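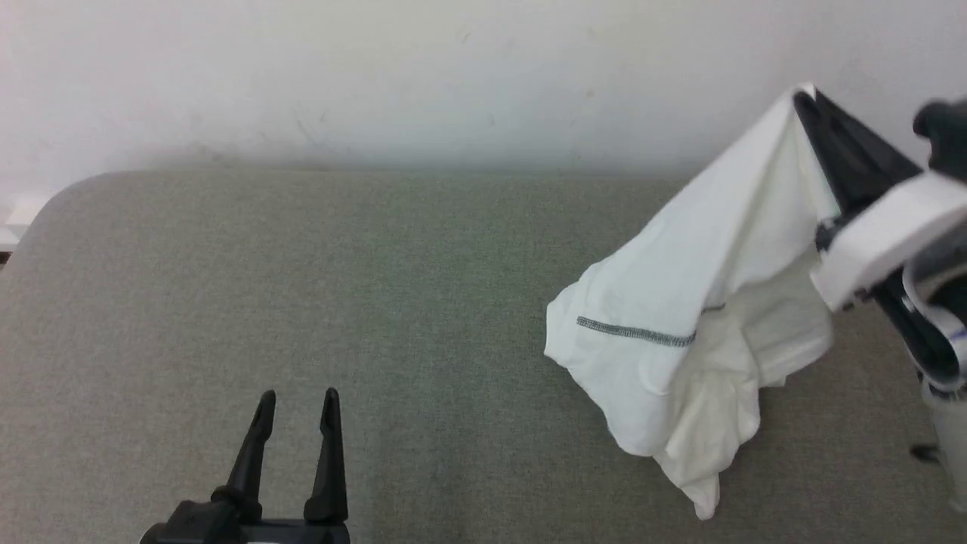 White garment lifted over the grey-green padding.

About Wurero

Wurero is a wash, press and fold service in Zodport. We take in everyday clothes and household linen, clean them, check them, fold them and send them back. Most of our work is ordinary stuff: T-shirts, school shirts, pyjamas, pillowcases, tea towels. We also look after uniforms and table linen for small businesses in the town and in the villages out towards Zullthorpe.

The business was started by Brisa Quezada in the back half of a unit on Espinoza Yard. She had worked in hotel laundries and wanted to offer the same sort of service to households, with clothes coming back sorted by person and ready to go in a drawer. Natalia Alvarado joined in the second year to run the finishing side, meaning everything that happens after the dryer. The two of them still own the company and both are in the building most days.

We later took over the front half of the unit as well. Washing and drying are now at the back, with finishing and the counter at the front.

What we do

Wash and fold. You drop off a bag, or we collect it. We weigh it, wash it, dry it, fold it and pack it. Bags in before 9 am are usually ready the following afternoon.

Pressing. Shirts, blouses, trousers and dresses, returned on hangers or folded over card, whichever you prefer. Tell us at the counter and we will put it on your account so you don't have to say it again.

Bedding and towels. Sheets, duvet covers, bath towels and throws. We can take duvets up to king size. Please don't send electric blankets.

Small mends. Loose hems, missing buttons and split side seams. We ask before doing any mending and we give you the price first. Zips go to a repairer outside the company and take longer.

Business accounts. Cafes, salons, clinics, holiday lets and sports clubs. We handle 3,000 items in a normal week and a bit under half of that is business work.

How we fold

A lot of new customers ask about this, so it has its own section.

Folding is done on padded surfaces with a woven cover. We used bare worktops at first. Thin knits slid about on them, and buttons and poppers picked up scratches. The padding has enough grip to hold the hem of a T-shirt while the rest is smoothed out, and it gives a little under seams and collars.

A top is lifted by the shoulders first so that it hangs and any twist drops out. It is then laid face down, the sleeves go in, the sides go in, and the body is folded up from the hem. Side seams on cheaper T-shirts often don't run straight after a few washes. In that case we go by the shoulders and the neckline and leave the seam wherever it ends up.

Our standard size for an adult T-shirt fits two across in a normal chest of drawers. If you have deep drawers or like your clothes standing upright, ask for the narrow fold. It costs the same.

Shirts are buttoned at the collar and at the third button. Trousers are folded along the crease if there is one and along the seam if there isn't. Socks are paired and laid flat, never balled, as balling stretches the cuffs. Fitted sheets are folded corner into corner and then into a rectangle. They will never be as flat as the plain ones.

Whites are folded before colours at the start of the day, and the covers are brushed down between orders. If we find a mark on something at the folding stage it goes back for a second wash at no charge. If the mark is still there afterwards we pin a paper slip to it and tell you. We don't use bleach on anything unless you have asked us to.

Sorting and labels

Every order has a number, and the number is on a cotton tag which stays with the bag from the counter to the shelf. Orders are washed separately. We don't mix households in one machine, even when the loads are small.

If you are a family or a shared house, you can have your order sorted by person. You will need to give us some way of telling whose things are whose. Initials inside the neck in laundry pen work well. Coloured thread on the care label works too, and some of our regulars have done it that way for years.

We keep odd socks for three months in a box by the counter. Please have a look through it when you come in.

The people

There are five of us on the finishing side and a smaller team on washing and deliveries. New starters spend their first fortnight on towels and pillowcases, go on to T-shirts, and start on shirts when Natalia is happy with the collars. Brisa looks after the business accounts, the machines and the water bills, and she is the person to speak to if something has gone wrong with an order.

All staff are employed directly and paid by the hour. We don't pay by the piece. We tried it for one spring and the folding got worse.

Water, heat and detergent

We use one unscented liquid for nearly everything, with a separate one for wool and silk. If you would like your own detergent used, bring it in with your name on it and we will keep it on the shelf.

Most loads are washed at 30 or 40 degrees. Towels, kitchen linen and clinic items are washed hotter. Knitwear is dried flat on racks in the room behind the counter and takes a day longer than the rest of your order, so you may get a message saying that part of it is ready.

The warm air from the dryers is used to heat the drying room in winter. Bags are cotton and come back to us to be used again. There is a small deposit on the first one.

Finding us

The counter is at the front of the unit in Espinoza Yard, through the arch and on the left. There is a loading space outside which you can use for drop-offs. It is open from 7.30 am to 6 pm, and there is a hatch for bags outside those times. Put your name and phone number inside the bag as well as on the outside.

We collect and deliver in Zodport every working day and in Zullthorpe twice a week. If you live somewhere between the two, ring us and we will tell you which van goes past.

We close for one week in August, when the machines are serviced and the padded covers are taken off and washed.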